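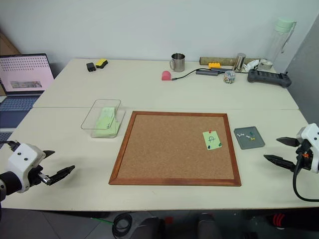
Kit de corcho Correa para grabar demostraciones con dos brazos

Tienda Stustness > Tareas de mesa > Papel y piezas pequeñas

Disponible. Envío desde nuestro taller en 8 días laborables.

Llevo bastante tiempo montando tareas para gente que entrena políticas de manipulación y, si tuviera que quedarme con una sola, sería esta. Un corcho, unas notas adhesivas y un puñado de chinchetas. Parece cosa de oficina, lo sé, pero ponte a teleoperarla y me cuentas - el papel se dobla, se pega donde no toca, la chincheta gira entre los dedos de la pinza y hay que entrar bastante recto para que clave. ¡Y encima cabe en una mesa normal!

El Correa salió de nuestras propias grabaciones. Al principio usábamos lo que había por el taller, cada semana un corcho distinto, y luego no había manera de comparar nada entre sesiones. Así que fijé las medidas, elegí un papel que se ve bien sobre el marrón del corcho y preparé una hoja de montaje para que la mesa quede igual (o casi igual, que tampoco hay que obsesionarse) cada vez que se recoge y se vuelve a poner.

Qué viene en la caja

Corcho rectangular con marco de madera
Caja transparente abierta por arriba, para las notas
Bandeja pequeña gris oscuro para las chinchetas
Tacos de notas adhesivas cuadradas, verde claro
Chinchetas de cabeza de color, con repuesto
Hoja de montaje y 15 tarjetas de variación

Los brazos, las cámaras y el ordenador los pones tú. Tampoco incluye rotulador, vale cualquiera que tu pinza agarre con firmeza.

Cómo lo uso yo

Me gusta trabajar con las dos manos desde el primer día. Se puede empezar con un brazo y pasar al otro más adelante, pero entonces acabas con un montón de episodios en los que la segunda mano está de adorno, y el modelo aprende precisamente eso. Prefiero tareas cortas en las que las dos tengan algo que hacer: coger una nota, llevarla al corcho, sujetarla mientras la otra pinza trae la chincheta. Mis sesiones son de 34 episodios y después descanso, porque a partir de ahí empiezo a teleoperar mal y se nota en las trayectorias.

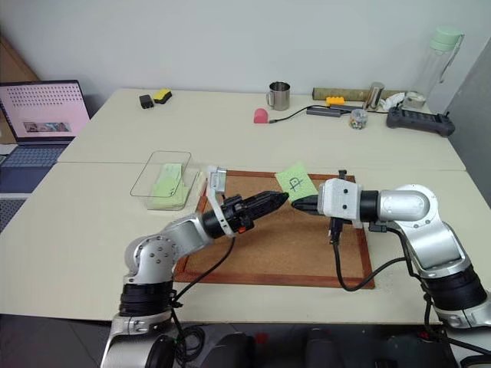

La coordinación entre brazos es lo que más cuesta grabar bien, y también lo que más me preguntan los que compran el kit. Mi consejo es ir despacio en la zona donde se juntan las pinzas. Con la derecha sujetando la nota verde y los dedos de la izquierda a un paso del papel, justo encima del corcho, queda muy poco margen, y los cables que cuelgan de la muñeca también ocupan sitio. Yo hago un par de pasadas sin grabar para ver por dónde caen. El dibujo de la nota viene de maravilla para revisar después, se ve enseguida cómo está orientado el papel en cada momento.

Las tarjetas de variación cambian la posición del corcho, el lado de la bandeja o el sitio de la nota. Baraja, saca una y monta la mesa como diga. Yo cambio de tarjeta al terminar cada sesión, pero hay quien lo hace en cada episodio. Y no vacíes el fondo de la mesa por sistema, si tu robot va a trabajar en un sitio con trastos, conviene que los vea durante el entrenamiento.

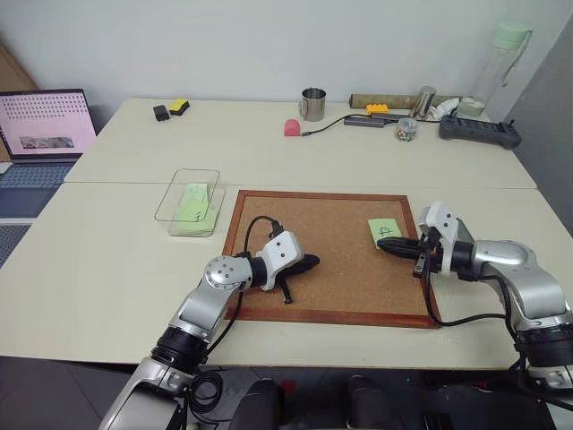 Otra cosa que recomiendo es guardar los intentos torcidos. Una chincheta que se cae y se vuelve a coger es un ejemplo buenísimo, siempre que lo etiquetes como recuperación y no lo mezcles con los limpios. En la hoja de montaje propongo unas etiquetas sencillas, y si ya tienes las tuyas, usa las tuyas.

Compatibilidad

Va bien con pinzas paralelas de dedos finos. Con dedos anchos se puede, pero las chinchetas dan guerra y quizá te interese el juego de piezas Nukoro, que es más grande. Si anotas con Lornurmont, la plantilla de la tarea ya está hecha y se descarga desde tu cuenta.

Desgaste

El corcho aguanta unos 4000 pinchazos antes de que las chinchetas empiecen a bailar. Dale la vuelta y tienes la otra cara. Las notas, en cambio, cámbialas sin pena en cuanto pierdan pegamento.

Recambios: corcho suelto, taco de notas, bolsa de chinchetas, tarjetas de variación.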